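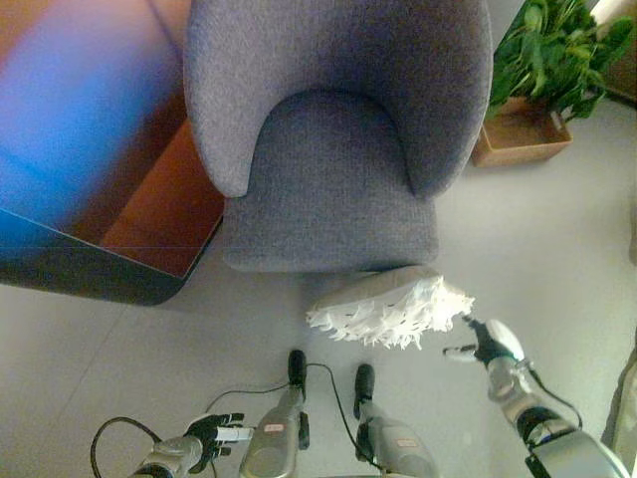

Spent Friday sorting out the reading corner. Putting it in a thread as a few of you asked how I look after the grey tub chair.

1/ The chair came from Pundivano, second-hand. 41 quid and a bus ride. It has a speckled, slightly woolly cover and it picks up every bit of fluff going.

2/ I hoover it once a week with the small brush head. Down the inside of the back first, then round the seat cushion where the crumbs go. Found 2 hair grips and a bus ticket this time.

3/ No sprays on it. Dede Agyeman used one on hers and got a ring that took ages to shift. A barely damp cloth, dabbed, then leave it alone.
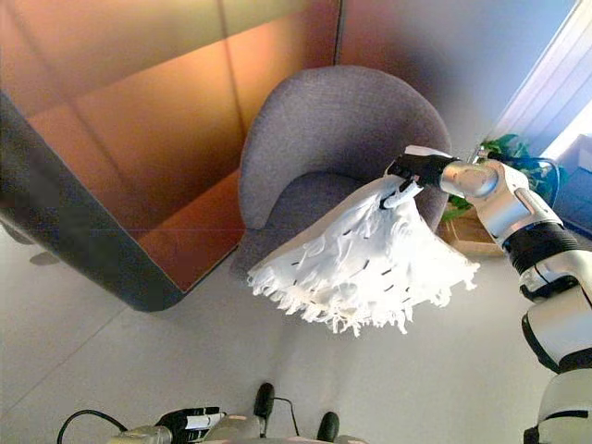 4/ The white fringed throw goes over the seat. It creases badly if you leave it in a heap, so pick it up by one corner, let it hang for a bit and then lay it on.

5/ Washing: cool, in a pillowcase tied shut. The fringe knots itself round anything else in the drum. Comb it out with your fingers afterwards. I don't iron it.

6/ Plant stays near the chair. It gets water when the top of the soil is dry and I wipe the leaves when I do the dusting.

7/ Hakim Pangaribuan asked if the throw slides about. Yes, a bit. Tuck the back edge down behind the cushion and it mostly stays put.

8/ Still want a lamp for that side. Saw one at Plondico but the flex was too short to reach the socket. If anyone has a floor lamp they don't want, message me. I can collect after six most days.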